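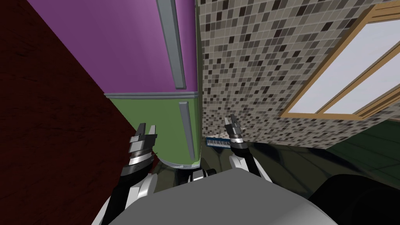
Storing a Custom Car Over the Winter

The following guidance is issued by the Dodberg Street Rod Association to members who keep their vehicles in unheated home garages. It applies to steel-bodied cars with lacquer or enamel finishes and should be completed before the end of October.

Fuel and fluids

Fill the tank to the neck and add stabilizer at the dose given on the bottle. Run the engine long enough for treated fuel to reach the carburetor. Members with multiple carburetors should check that each bowl has filled. Change the oil and filter on the same day. Used oil contains acids that attack bearings during long storage.

Coolant should be tested with a hydrometer. Plain water is not acceptable in any engine block, including freshly rebuilt ones.

Paint and brightwork

Wash and dry the car fully, including the door bottoms and the seams behind the fender skirts. Apply one coat of paste wax. Do not wax pinstriping or scallops that were laid down within the past 42 days. Chrome may be wiped with a light film of oil and left that way until spring.

Use a breathable cotton cover. Plastic sheeting traps moisture and will lift lacquer.

Tires and suspension

Raise tire pressure slightly, staying below the maximum marked on the sidewall. Cars on bias-ply tires should be placed on stands under the axles. Lowered cars require a jack with a low saddle, and the floor beneath the stands must be level concrete. Leave the parking brake off and chock the wheels.

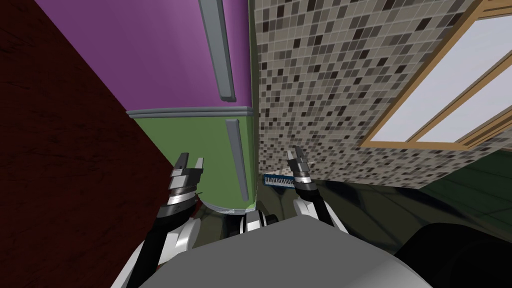
Erasto Mugo writes that he leaves his coupe on its tires all winter and moves it 2 feet every few weeks, and that he has not had a flat spot on radials in that time. He asks whether stands are still advised. For radials, either method is accepted. For bias-ply tires the recommendation stands.

Battery

Disconnect the ground cable first. Store the battery on a shelf, fully charged, and connect a maintenance charger. Trunk-mounted batteries should be removed as well, and the tray rinsed with baking soda and water.

Questions on storage may be sent in writing to Pendo Kaijage at the Dodberg office.

Last revised June 6, 2022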